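Relatório do projeto, disciplina de Robótica Aplicada
Entrega: quinta-feira, 13 de setembro de 2018

**Tema:** avaliação do kit Harkix (braço + garra + simulador) para tarefas de pegar e colocar

Versão quase final. Falta passar a limpo a bibliografia e arrumar a numeração das tabelas no anexo.

## 1. O que é isto

O laboratório recebeu em maio um kit Harkix em regime de avaliação. O professor pediu um relatório que ajude a decidir se vale comprar mais unidades para a turma do ano que vem. Nosso grupo ficou com a parte de manipulação de objetos esféricos. Outro grupo ficou com caixas e blocos, e os resultados deles não entram aqui.

O kit vem em duas metades. A física: braço de mesa, garra de dois dedos, fonte, base de fixação. E a metade de software: o simulador Inskip, que roda no PC e usa os mesmos comandos do braço. O vendedor diz que o que funciona no Inskip passa para o braço "sem alterar uma linha". Essa frase está no folheto e virou meio que a pergunta do nosso trabalho.

Resposta curta: passa, mas com ajuste. Detalhes nas seções 4 e 5.

## 2. Montagem e instalação

Montagem do braço, tranquila. Manual em inglês, desenhos bons, parafusos separados por saquinho. Uma tarde. A base pede mesa firme, a nossa balançava e tivemos que trocar de bancada na segunda semana (perdemos a calibração e refizemos tudo).

Instalação do Inskip, menos tranquila:

- o instalador pede permissão de administrador e as máquinas do laboratório não dão
- a licença fica presa ao computador, trocar de máquina exige e-mail pro suporte
- driver de vídeo antigo = tela preta, sem mensagem de erro
- o caminho de instalação não pode ter acento. "Área de Trabalho" não serve. Descobrimos do pior jeito

O suporte respondeu em 2 dias na primeira vez e no mesmo dia na segunda. Em inglês também. Ponto positivo: mandaram um arquivo de configuração pronto, não só um link pro manual.

## 3. A tarefa

Escolhemos bola de tênis por motivos práticos. Tamanho compatível com a abertura da garra, fácil de comprar, não quebra quando cai (e cai). Além disso o Inskip já traz a bola e o tubo na biblioteca de objetos, então não foi preciso modelar nada.

A tarefa completa tem duas partes:

1. pegar uma bola solta na superfície e soltar numa posição marcada
2. tirar uma bola de dentro do tubo e colocar ao lado

A parte 1 foi feita no simulador e no braço. A parte 2 ficou só no simulador, por falta de tempo e por medo de forçar a garra contra a parede do tubo. A garra é a peça mais cara de repor e a unidade não é nossa.

Rodamos 200 tentativas no simulador para a parte 1, mudando a posição inicial da bola a cada rodada. No braço foram 30. Sabemos que a diferença é grande, mas no braço cada tentativa precisa de alguém do lado para recolocar a bola, e o laboratório fecha cedo.

## 4. O simulador

O visual é melhor do que esperávamos para um pacote de ensino. Usamos o modo de renderização "alta", que deixa tudo mais lento mas ajuda quando o programa depende de câmera. No modo "rápida" o feltro some e a bola vira uma esfera lisa de cor chapada. Para quem só quer testar trajetória, dá na mesma. Para quem vai treinar detecção, não dá.

A detecção que usamos é simples: filtro de cor e depois ajuste de círculo. O amarelo-esverdeado contra o cinza separa bem e quase não precisou mexer nos limites. A costura clara atrapalha um pouco, porque abre um buraco na máscara, mas um fechamento morfológico resolve. O logo escuro faz a mesma coisa em escala menor.

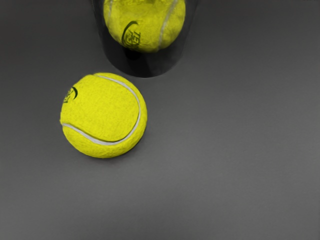

O problema mesmo foi o tubo. O plástico é transparente mas escurecido, e a cor da bola atrás dele fica mais apagada. Com os limites da bola solta, a de dentro ora aparecia inteira, ora só um pedaço. Abrindo os limites ela aparece sempre, mas aí entram reflexos do plástico junto. Acabamos usando duas faixas de cor, uma para cada caso, e o programa escolhe conforme a região da mesa. Solução feia. Funcionou pra entrega.

O ajuste de círculo também sofre quando a bola não cabe toda na imagem. O centro calculado foge e a garra desce torta. Pusemos uma regra: se a máscara encosta na borda, o braço não se mexe e a câmera é reposicionada primeiro. Isso deveria vir no exemplo do fabricante, na nossa opinião, pois qualquer turma vai tropeçar aí.

Outras observações soltas sobre o Inskip:

- a física da bola é razoável, ela rola e para de um jeito crível. O atrito padrão está alto demais
- o feltro é só aparência, o contato é calculado como esfera rígida. A garra nunca "afunda" na bola, e no mundo real afunda um pouco
- salvar a cena de vez em quando apaga as luzes personalizadas. Fazer cópia
- dá pra rodar sem janela, por linha de comando, o que salvou a gente nas rodadas longas
- a iluminação padrão é muito uniforme. Sombras fracas, fundo limpo. Bonito e fácil demais, ver seção 5

## 5. Do simulador para o braço

A promessa do folheto: sem alterar uma linha. Os comandos de movimento realmente são os mesmos, e isso merece elogio. O programa abriu, conectou e o braço se mexeu na primeira tentativa. Para uma turma iniciante isso vale muito.

O que tivemos de mudar:

**Limites de cor.** A luz do laboratório é amarelada e vem de um lado só. A sombra da bola real é bem mais forte que a simulada e comia uma parte da máscara. Refizemos os limites com fotos tiradas na própria bancada.

**Altura de descida.** No simulador a superfície é perfeitamente plana. Nossa bancada não é. Diferença de 5 milímetros entre um canto e outro, medida com paquímetro. A garra batia na mesa de um lado e pegava a bola alto demais do outro. Corrigimos com uma tabelinha de alturas.

**Força da garra.** O valor padrão segura a bola no simulador e deixa escorregar no braço. Aumentamos aos poucos até parar de cair. O software avisa quando o motor esquenta e esse aviso apareceu uma vez, depois de uma sequência longa. Deixamos esfriar e seguimos.

**Tempo de espera.** O braço real vibra um pouco quando para. Se a câmera captura a imagem nesse momento, sai borrado. Uma pausa curta antes da captura resolveu.

Então nem "sem alterar uma linha", nem um bicho de sete cabeças. Um fim de tarde de trabalho para quem já conhece o programa. Para quem está começando, mais.

As falhas no braço foram quase todas do mesmo tipo: garra fecha, bola escapa para o lado. Acontece quando o centro detectado está deslocado, e o deslocamento vem da sombra. Depois da troca dos limites melhorou bastante. As falhas no simulador eram outras, em geral posição inicial perto demais do limite de alcance. Ou seja, o simulador não previu a falha principal. Pode ser que preveja com iluminação mais realista, o Inskip permite mexer nas luzes, mas não chegamos a testar direito.

## 6. Comparação com o que já temos

O laboratório já tem duas opções e o professor pediu para comparar.

| | Harkix + Inskip | Hukard (antigo) | Grudance (só software) |
|---|---|---|---|
| Braço físico | sim | sim | não |
| Simulador próprio | sim | não | sim |
| Mesmos comandos nos dois | sim | não se aplica | não se aplica |
| Objetos prontos | muitos | nenhum | poucos |
| Materiais transparentes | sim | não se aplica | não |
| Manual em português | não | sim | parcial |
| Roda nas máquinas do lab | com administrador | sim | sim |

O Hukard é robusto e todo mundo do laboratório sabe mexer. Mas sem simulador a fila para usar o braço é enorme e metade da aula vai embora esperando. O Grudance é leve, roda em qualquer coisa, e para cinemática basta. Não desenha transparência, o tubo fica opaco, então a parte 2 do nosso trabalho nem seria possivel nele com câmera.

Não comparamos preço. A cotação está com a coordenação e não nos foi passada.

## 7. Avaliação por item

- **Montagem:** boa
- **Instalação do software:** ruim, pelos motivos da seção 2
- **Documentação:** boa no braço, fraca no simulador. A seção de câmera parece escrita para uma versão anterior, os menus não batem
- **Exemplos prontos:** poucos e curtos
- **Qualidade visual do simulador:** muito boa
- **Fidelidade do contato:** média
- **Suporte:** bom, se a turma lê inglês
- **Garra:** boa pegada depois do ajuste, borrachas dos dedos já com sinal de desgaste

## 8. Recomendação

Comprar, com condições. Sugerimos pedir ao fornecedor, antes de fechar:

1. licença flutuante do Inskip, ou pelo menos uma por bancada sem depender de e-mail
2. borrachas de reposição para a garra incluídas
3. o exemplo de câmera atualizado

E do nosso lado: nivelar as bancadas e padronizar a luz. Uma luminária difusa já ajudaria mais que qualquer mudança no código.

Se a licença não mudar, achamos melhor ficar com uma única unidade e manter o Grudance para as aulas teóricas.

## 9. O que ficou faltando

- parte 2 no braço real (tubo)
- testar luz lateral no simulador e ver se a falha da sombra aparece
- repetir com bola gasta. A nossa era nova, o feltro muda com o uso e a cor tambem
- medir o tempo de ciclo. Anotamos em alguns dias e em outros não, por isso não colocamos gráfico

O código está na pasta do grupo, no servidor da disciplina. O arquivo de limites de cor é separado do resto, quem for usar em outra bancada precisa gerar o seu com o script `calibra_cor`. As cenas do Inskip estão na subpasta `cenas`, abrir primeiro a do tubo, a outra ainda dá aviso de textura faltando quando carrega.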